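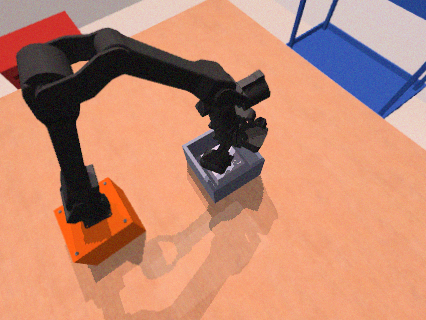 One reader of the first release wrote in to say that a recipe collection with no oven temperatures in it was "about as much use as a map with no roads," and I have thought about that message a good deal while putting this second one together. So the temperatures are in now, wherever the original cards gave them, and I'm grateful for the push.

Home Browse Downloads Notes Contact
Search this collection... Go

# Erkville Recipe Cards

Welcome, and thank you for stopping by! This is a small set of handwritten recipe cards from kitchens in Erkville and neighboring Bornden, typed up as plain text so that people can search them, print them, or (my favorite) cook from them on a rainy Sunday. There are 77 recipes in this release, most of them baking, with a good run of pickles and a few soups that are really the same soup.

## What's in the files

- recipes.csv – one row per recipe, with title, town, ingredients, method and temperature
- words.txt – old kitchen words and what we think they mean
- unclear.txt – the 16 cards with a word or amount we could not read

Temperatures are in Fahrenheit. Where a card only says "a slow oven" or "quick oven," I have left the words alone and put nothing in the temperature column, as I didn't want my own guess to pass for somebody's grandmother's.

## How the typing was done

Every card was typed once and then checked by a second person against the original. Spelling was kept as written, so you will meet "bisquits" and "vinigar" along the way – please don't send corrections for those, charming as they are. Amounts were kept too, even the ones that sound wrong. The Bornden molasses cake really does call for 11 eggs, and yes, it makes a very large cake.

Cards marked "Aigner" in the source column came out of one tin box and share a handwriting. They are also the most stained, and I'm inclined to take that as a recommendation.

## Things to know before you cook

The pickle and canning recipes are here for reading. They are old, and several skip steps that we now know matter, so please follow a current tested guide if you plan to put anything up in jars.

## Using and sharing

Take what you like, for home or classroom. If you print a batch, a line naming the collection would be kind. Scans of the cards aren't included in this release.

Last updated: 23 Feb 2019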